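Gathering Demonstrations: Notes for Session 8
Handout, Kerkine Teaching Lab
By Iyer
Tuesday
4 min read

Last session ended with everyone agreeing that data collection is the easy part. This handout is for the session where you do it.

The task is Vatano, the bench-tidying set we share with the Perndale section. A person teleoperates the arm, the arm picks up a piece of labware and puts it somewhere sensible, and we save the wrist view along with the joint positions and the gripper command. Do that enough times and a policy can be trained to imitate you, including the part where you scratched your nose and the arm dipped.

1. What counts as an episode

An episode starts when the arm leaves its home pose and ends when it is back there with the gripper open. It contains one instruction and one attempt at it. If you fumble the grasp and recover, keep it – recoveries are worth having, and you will produce plenty without being asked. If you fumble and then sit thinking for half a minute, throw it away. The model will learn to sit and think too, and it won't be thinking.

Write the instruction before you move. People who write it afterward tend to find that whatever they did was what they meant to do.

Clear glass deserves its own warning. With a beaker standing in a blue tray, much of what the wrist camera gets is blue tray, plus a bright rim and a few highlights. Approach slowly and keep the rim in view for as long as you can.
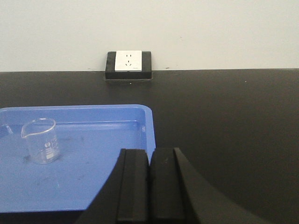
2. Varying the start

The Perndale section once handed in 242 episodes with the object in the same spot every time. Training went beautifully. Then somebody bumped the tray, and the policy closed its fingers with great confidence on the place where the object used to be.

So move things between episodes. Shift the tray, turn it, swap it for another one. Change which side you come in from. You don't need a random number generator, but you do need to notice that your idea of a random position is nearly always the one closest to your good hand.

Leave the fixed things fixed. Whatever lives along the back wall stays there, and so do the marks and scuffs on the benchtop. A model will happily use a scuff as a landmark if it's the only thing that predicts where the tray will be. Once the tray has been all over the bench, the scuff predicts nothing.

Metal trays are a mild nuisance of a different kind. The ribs and the rolled rim pick up highlights, and those change as the wrist turns. Get some approaches from low down and some from well above.

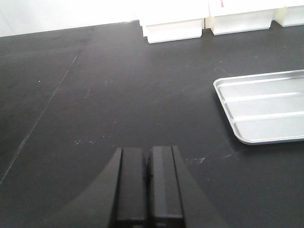
An empty tray off to one side is also a perfectly good starting layout, by the way. Students tend to avoid it and begin every episode with the gripper already hovering over the goal, which gives you a policy that knows how to arrive and has no notion of how to travel.

3. Quotas and bookkeeping

Each pair owes 30 usable episodes. Usable means you have watched it back at normal speed, both of you, with the instruction in front of you. Expect to record over 30 to get there.

Log each episode as you go:
- instruction, in plain words
- tray used and which side of the bench it was on
- success, recovery or failure
- who was driving

The last item is for the analysis in June, when we split the set by operator. Driving styles show up in the trained policy more than you'd like. One of mine still backs away from glassware as if it had been insulted.

Swap drivers after 2 failures in a row. Bring the log to the next session on paper, with the discarded episodes left in and crossed out.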